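Memima clear box notes, README

Last changed July 2019. Maintained by Mahtab Karimi, with corrections from whoever sends them.

What this is

A set of notes and pictures on small clear plastic boxes with open tops, kept on tables and counters and used for sorting things. There are 2,520 entries. Each one has a picture, a short free-text note and a place code. Place codes starting with C are from Clullstead, those starting with S are from the Saxena rooms.

Read the limits before using any of it. I have seen collections like this treated as proof that clear boxes keep a table tidy. The entries can't show that. They show boxes on tables.

What counts as a box

Open top, walls you can see through, small enough to stand on a table with room left over. Lidded boxes were dropped in March, which I still think was a mistake, but the old files mixed lids and no lids under one label and sorting them out would have taken longer than the set is worth. Frosted boxes are out. Scratched ones stay in.

The shape label is either "cube" or "other". "Cube" means cube-like to the eye. Please don't use it to work out volume. We had 2 people label the same batch and they argued over anything slightly tall.

Surfaces

Most of the trouble comes from pale tables. A clear wall in front of a white top has very little to mark it out except a bit of reflected light and whatever shows through from behind. The note field should say "pale" when the surface is white or close to it. It often doesn't, particularly in the C entries.

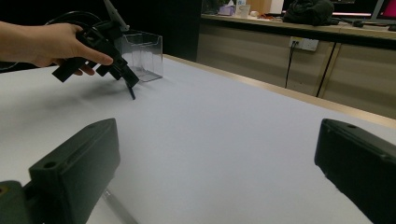
Leonidas Christodoulou disagrees with all of this and wrote to say that pale tables are fine, that anyone sorting screws or beads wants a white top under a clear box, and that the real problem is people who label in a hurry. He would drop the surface note entirely.

I have kept it. He may be right about screws. The set was never limited to screws, and a label that gets skipped when people are in a hurry is still useful where it was filled in.

Fields

id: a running number, with gaps where entries were dropped
place: C or S code
shape: cube, other
surface: pale, dark, wood, blank
contents: free text, often blank
note: free text

A blank in "contents" means it wasn't recorded. It does not mean the box had nothing in it. Pravodgate's copy of the table turned the blanks into "empty", so if you got yours there, throw that column away.

Known problems

Reflections on the walls have been noted as contents at least 15 times. I fixed the ones I found.

Edges of tables get called "wood" when only the trim is wood and the top is something else. Go by the top.

Zamfira Voicu's batch uses "bin" for "box" all the way through. Same thing, left as she wrote it.

No sizes were measured. Any size you see in a note is somebody's guess.

What I would not use it for

Advice on storage, comparing products, or claims about how people sort. It might be good enough for checking whether a labeler can find a see-through box against a plain background. Even then, look at a handful by eye first.

Corrections

Send the id and what you think is wrong with it. "Looks off" isn't enough.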